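Lecture : 2 min
21 partages · 3 commentaires

Détartrage de la fontaine à eau Brabec, modèle 3926

À faire tous les mois si l'eau est dure, sinon en mars et à la rentrée. Compter environ 20 minutes. Notice papier perdue chez beaucoup de monde, donc version courte ici.

1. Couper l'arrivée d'eau. Robinet bleu derrière, quart de tour.

2. Débrancher. Attendre que le voyant s'éteigne, ça traîne un peu.

3. Vider le bac d'égouttage, le rincer. Pas de lave-vaisselle, il se voile.

4. Dévisser la cartouche Karko dans le sens inverse des aiguilles d'une montre. Si elle force : chiffon humide autour, on recommence. Jamais de pince.

ATTENTION : ne pas détartrer avec la cartouche en place. Elle est foutue après.

5. Verser 100 ml d'acide citrique dilué dans le réservoir, compléter à l'eau froide jusqu'au trait.

6. Rebrancher, laisser poser. Ne pas tirer d'eau pendant ce temps, mettre un mot sur la façade.

Note : pas de vinaigre. L'odeur reste des jours dans les joints, Tuncay Ağca a essayé à l'étage du dessus.

7. Vider par le robinet du bas, seau obligatoire. Rincer trois fois, même si l'eau parait claire à la deuxième.

8. Remettre la cartouche, rouvrir l'eau, vérifer les raccords au doigt.

9. Gobelets en papier : les ranger à l'envers, ouverture en bas, à cause de la poussière. Bien les sortir un par un, ils collent entre eux. 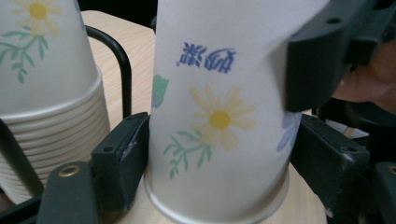 10. Remise à zéro du compteur : bouton filtre enfoncé jusqu'au bip. Pas de bip, on débranche et on refait.

Fuite qui continue ou voyant rouge fixe : refermer l'eau et prévenir Shiuli Selvanayagam, poste 21.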